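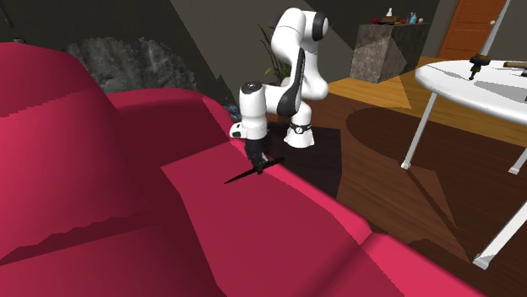 fiststead_cell
Wrist calibration drift on the Lunov cell, sim side. After 3000 cycles the tool centre point in the model no longer agrees with the fingers. The gripper is pointing straight down at the front of the red sofa with the long thin tool at the fingertips, slim end to the lower left, and in that pose the error is largest along the tool. Base frame has been checked twice. Controller throws 3521 on reload and then clears. Has anyone set this cell up from scratch recently?

nuvness_ops
3521 on our install is a payload mismatch. Did you enter the mass of the tool or leave the gripper default? We had the same after swapping fingers.

fiststead_cell
Gripper default. Will change it.

romanfit
Payload won't move your TCP in a simulated cell unless you've got joint compliance switched on. I'd look at the grasp frame first. With the tool held at a slant like that, a small angle error at the fingers is a big one at the tip.

nuvness_ops
Compliance is on by default in the Roman profile. Check before ruling it out.

romanfit
It was on. It's off in the current profile, has been since June.

fiststead_cell
Ours is the older profile, so on. Entered the tool mass, 3521 gone. Tip is still out by 10 mm.

romanfit
Then it's the grasp frame. Re-teach with the tool vertical, 20 poses, spread the wrist rotation as wide as the joint limits let you. Don't reuse the old file.

nuvness_ops
Agree on the re-teach. I'd still keep compliance on while you do it, otherwise the numbers won't carry over to the real arm.

romanfit
Disagree. Teach stiff, then switch it on and compare.

fiststead_cell
Doing it stiff first. Will post both sets of residuals.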